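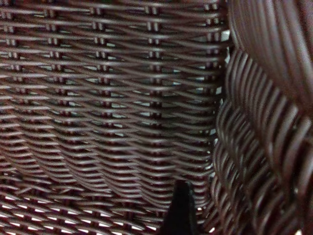

Basket notes, May

Morning, started 9:40

Picked up the two baskets again where Amirul left them. They are going on the shelf by the packing bench to hold labels, tape and the small cartons, and I want to settle which one holds what before we order more of either. Both are the rectangular kind in what I take to be synthetic rattan. I'm calling them "tan" and "dark" below. The order sheet calls them Staltumari T and Staltumari D, and I mix those up every time.

Wiped both with a damp cloth and a drop of dish soap, then dried them with the old towels. The weave holds dust in the gaps and a cloth only gets the top of the strands. A soft paintbrush did better. Brush first next time, then the cloth.

Strand ends: ran a bare hand over the inside of both. Tan is fine. Dark has one end that scratches, inside, low down near a corner. Trimmed it with the flush cutters and it's fine now. Zubaida says the last lot had the same thing and she took a lighter to them. I would not do that with this stuff.

Tan is the shallower one. Low sides, leaning out a little toward the rim, so things on the bottom are easy to see and easy to grab. It also means anything tall leans over. Dark is better for things that need to stand up. 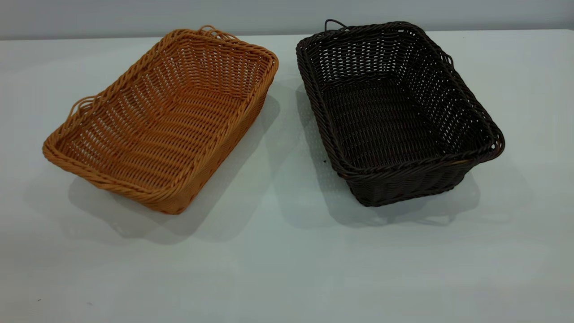 Weights. Put label rolls in dark until it came to 2000 g on the bench scale and carried it to the shelf and back, then did the loop down the hall. No creaking. The bottom gives a bit in the middle and comes back when you set it down. Then added the tape gun and the two big rolls, 2211 g with everything in. Still fine to carry. I would not go much past that every day, but I have no number to back that up.

Tan I only loaded with the flat stuff: packing slips, return cards, the small envelopes. The cards don't go through the gaps. Pens do sometimes poke into the weave and stick there, so pens go in a cup and the cup goes in the basket. Paper clips will be a nuisance in either one. Keep them in the tin.

Lining: tried a piece of the gray felt left over from the Trarent job, cut to the floor of tan with rounded corners. Looks neat, but it slides when you reach in. Took it out again. If we want a liner it should come up the sides a little, and somebody has to sew it. Rocío offered. Left the felt on her desk with the corners marked in chalk.

Lunch, then Jolene came by and wanted to know why we don't just use the plastic bins. We have plastic bins. They crack at the corners in winter, and the front bench is where customers stand.

Wrote up the comparison for the shared folder at 2:15. Copy of it follows, so this book has it too.

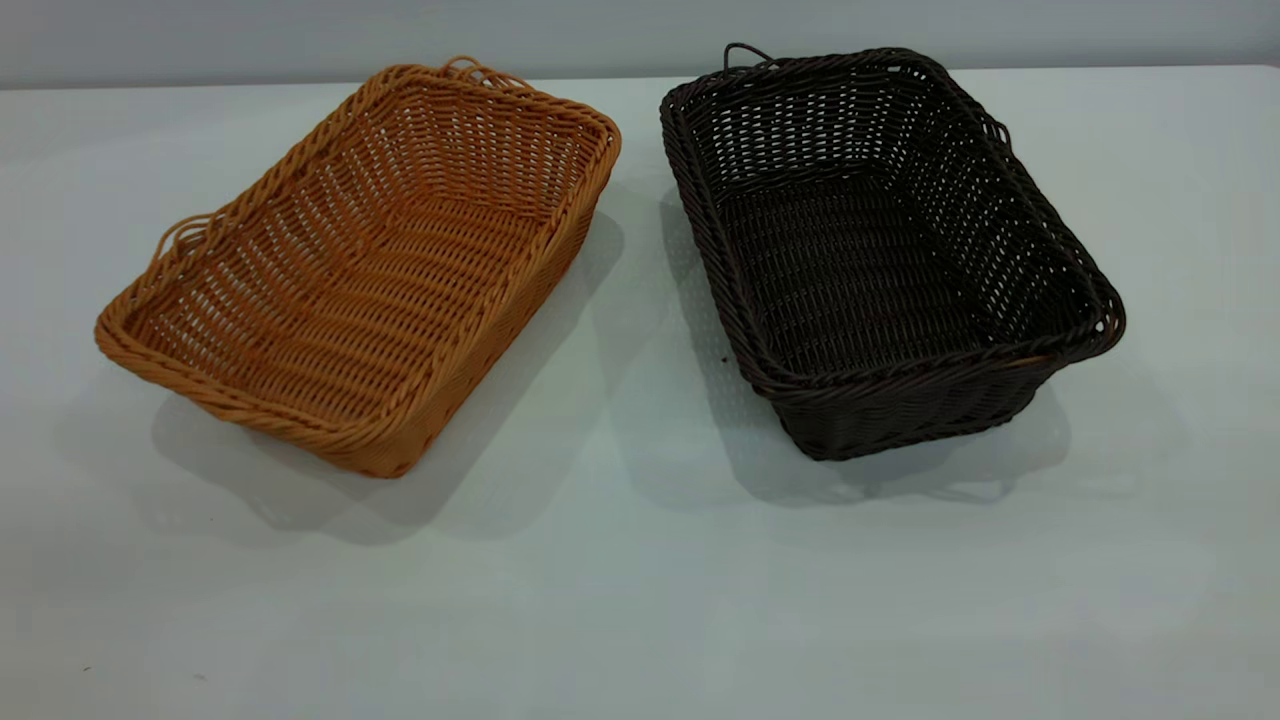

Tan or dark: which basket for the packing shelf
Written up by Saskia Kerslake
Comments to Rocío Valderrama

Both baskets have the same sort of thick rope-like rim, and the rims feel equally firm when you lift by them. The tan one has loop handles at the short ends. Fingers fit, gloves don't. For moving it full, use two hands under the rim.

Use tan for flat paper and anything you pick through by eye. Use dark for rolls, the tape gun and cartons. Dirt shows less on dark, so it needs a set day for cleaning or it won't get done.

Storage when empty: put the big bin from the Kawaguchi shipment on the floor and keep the baskets on the shelf. Don't push one basket down hard inside another. The rims catch and the handles get bent.

End of copy.

Handles again. Amirul thinks the loops will be the first thing to go. He may be right. On the old Zamus baskets they went before anything else did, always where the loop meets the rim. Plan is to check that spot whenever the baskets get cleaned and write it down here.

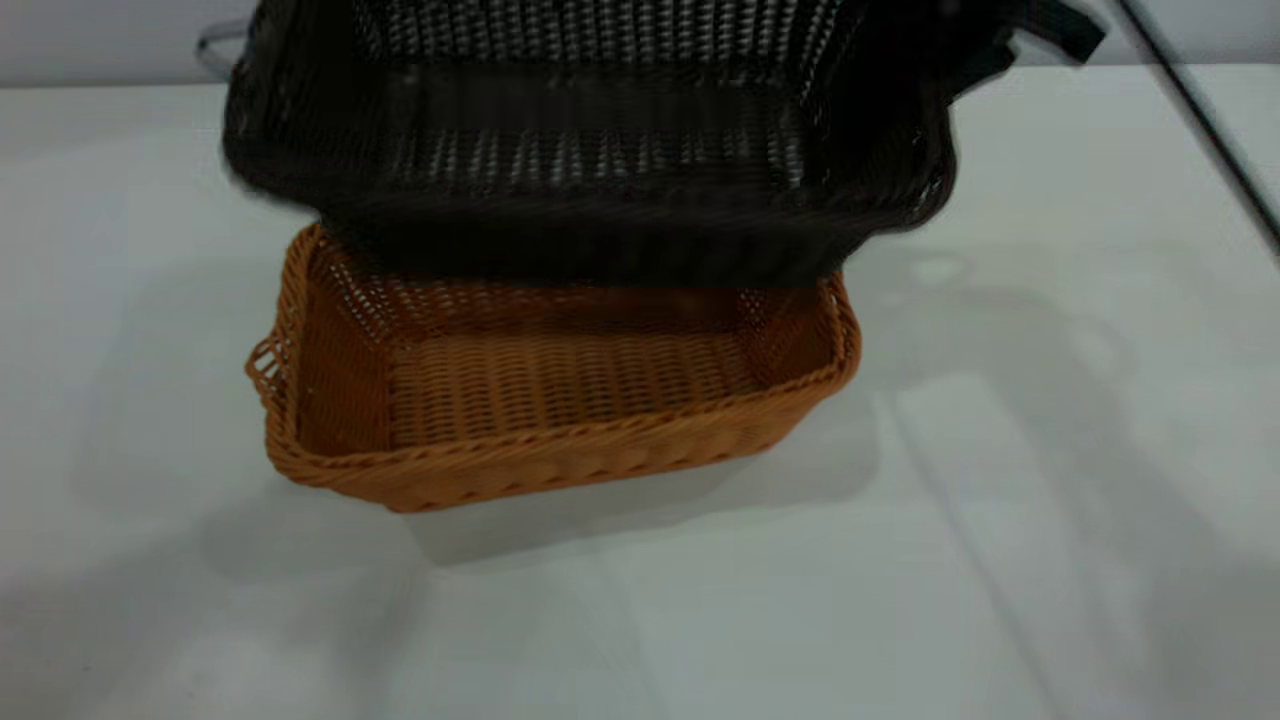 Shelf measurements, so I don't go looking for them again: clear height between the boards is 11 inches. Enough for dark with the tape gun standing up, and tan has plenty of room over it to reach in from the front. The lower board has a screw head sticking up at the back. Drive it in before anything woven goes on there or it will snag.

Reorder code on the sheet is 124, same code for both colors, so the color has to be written out on the line. Last time it wasn't.

Still to do:
Liner with sides (Rocío)
Screw in lower board
Cup for pens, a heavier one than the paper one
Ask Zubaida what she wants for the mail counter, tan or dark

Stopped at 4:30. Label rolls are back in their carton for tonight.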